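Indisel Help Community
Bench Automation > Faults and Safety

Gripper closes again after a protective stop is cleared, harness pulled. How should this be handled?

Asked by Neville Cheetham
August 26, 2024

Our department operates a two-arm assembly cell at the Butaveck site. The arms place round control boards, wire harnesses and small solenoids for a Tindall subassembly. The cell runs on the Flistberg controller with the standard gripper package.

During a routine shift, the right arm entered a protective stop while holding a harness. The operator acknowledged the stop from the pendant, as our written procedure permits. On acknowledgment the gripper closed further before the arm moved at all. The harness was drawn tight and one crimp pulled out of its housing. No person was injured. The operator's hand had been near the fingers moments earlier, and we have therefore recorded the matter as a near miss.

The grip point specified in our work instruction is the short white sleeve, where the wires are gathered.
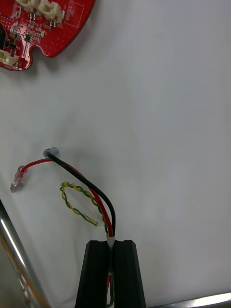
Marisela asked whether the grip force had been changed before the fault, and whether the value was stored in the program or only on the pendant. The force was set to 77 percent in the program. The pendant displayed 90 percent after the restart. We do not know which of the two the gripper obeyed.

We request guidance on the following. Is the second closing movement expected behavior? May the cell remain in service while the cause is being determined?

Answer 1 (accepted)

The movement you describe is consistent with a stored grip command being sent a second time. When a protective stop is acknowledged, controllers of this type may resume the last unfinished instruction. If the gripper had not reported "grip complete" before the stop, the close command is still pending and will be carried out on acknowledgment. A soft item such as a cable bundle is a frequent cause, as the fingers may never reach the position at which completion is reported.

The difference between the two force values should be treated as a separate fault. A pendant value that differs from the program value after a restart suggests that the gripper settings were reloaded from default. Please compare the saved configuration with the one currently loaded and keep a copy of both before making any change.

Until this is resolved, the cell should not be run in automatic mode with a person able to reach the fingers. Both arms should be included in this restriction, even though only the right arm showed the fault. Their working areas meet over the tray, and an operator freeing a part from one gripper can easily be within reach of the other.

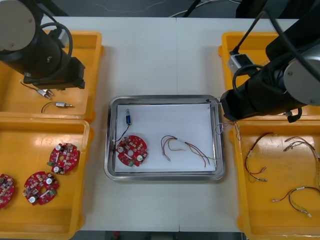 Is it sufficient to lower the grip force and continue production?
A lower force reduces damage to the harness but leaves the unexpected movement in place, and the near miss would remain open.

The recovery procedure should be amended as follows. Remove power from the gripper by the approved isolation method. Release the part by hand. Clear the pending instruction. Restore power, confirm the force value on the pendant against the program, and only then acknowledge the stop. The amended procedure should be signed by the person responsible for the cell before it is issued.

Answer 2

We had this on our cell last October. Updating the gripper package did not help. Reloading the program from the start after every stop did, although it costs time. Check line 4 of your recovery routine if you copied it from the template, ours had a close command there that should have been an open.

Answer 3

Please also inspect the other parts that the same gripper has handled. Solenoid leads and board connectors may have been strained without visible damage. We set such parts aside and do not return them to stock until they have passed an electrical test.

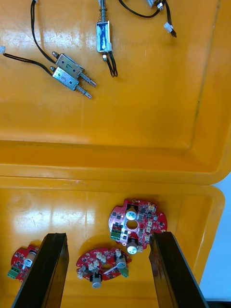 Solenoids and control boards in the yellow case.

Comment on Answer 3
Does the electrical test need to be done under load? Our procedure only calls for a continuity check.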